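# Wear and Tear

The claim came in on 16th August, for a carpet. I had 4 others on my desk and they were all carpets too, but this one was for 2,000 pounds and the form had been filled in with a ruler.

I should say I don't believe in rulers. Twelve years at Cudex had taught me that people who have really been flooded write like people who have been flooded. The ink runs up the margin. They leave out the postcode. The woman at 40 Lei Road had given me the age of the carpet in months and attached the receipt for the underlay.

"Burst pipe," my manager said, reading over my shoulder. "Pay it."

"It says the pipe burst at ten past three in the afternoon."

"So?"

"So who looks at the clock?"

He said that I could drive out to Cludstead if I was so keen, and that the mileage was coming out of the team's budget, and that he would be mentioning it in September when we had our reviews. I took the pool car.

Cludstead is a place you go through to get to Kiment, and people don't much go to Kiment. Lei Road ran uphill behind the station. I noticed the hill. Water goes down a hill, and number 40 was near the top of it, and I wrote that in my notebook and underlined it, though I couldn't have told you what it proved about a pipe.

She opened the door before I rang. She was seventy or so, in a cardigan buttoned to the neck in all that heat.

"You'll be the one who doesn't pay," she said.

I told her there was no such person, that each claim was looked at on its merits. It's a sentence we're given in the first week. She let it go past her and showed me into the front room.
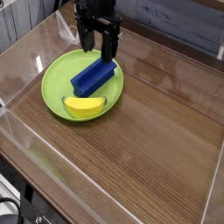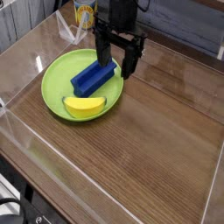 *The green plate and the blue block.*

The carpet had been taken up and rolled against the wall. I knelt and smelt it. You can fake most things but you can't easily fake that smell, and I'll admit it was a good strong one. I turned back a corner and the underlay came away in my hand like wet bread.

"When did you turn the water off?" I said.

"Quarter past three."

"And it started at ten past. You're very sure about the times."

"I was waiting for the doctor to ring," she said. "They'd said three o'clock. I'd been watching that clock since dinner time."

I wrote down *doctor*. Then I asked whether he had rung, as if it was part of the procedure, and she said it was a she, and yes, at twenty past, and she had stood there in her wet slippers and listened to the whole thing and said thank you very much.

I didn't ask what the doctor had said. There is no box for it. I looked at the pipe, which had split along a seam, and I measured the room, which was the size she had said it was, to the inch. I looked for a reason. Gradual deterioration would have done. It's a lovely phrase, it covers nearly everything that can happen to a pipe or a house, and I had used it on better pipes than that one.

"Would you like me to sign something?" she said.

"Not yet."

She gave me a cup of tea and I didn't drink it – you don't, on a visit, some people count it as a gift. I sat in the pool car with the form on the steering wheel. Under *Cause* I wrote "sudden escape of water". Under *Remarks* I wrote that the claimant was precise, and then crossed it out, as it looked like an accusation.

My manager approved it in 2 minutes. He asked what I had found out there for my trouble and I said a carpet.

I still think about the receipt for the underlay. Who keeps that?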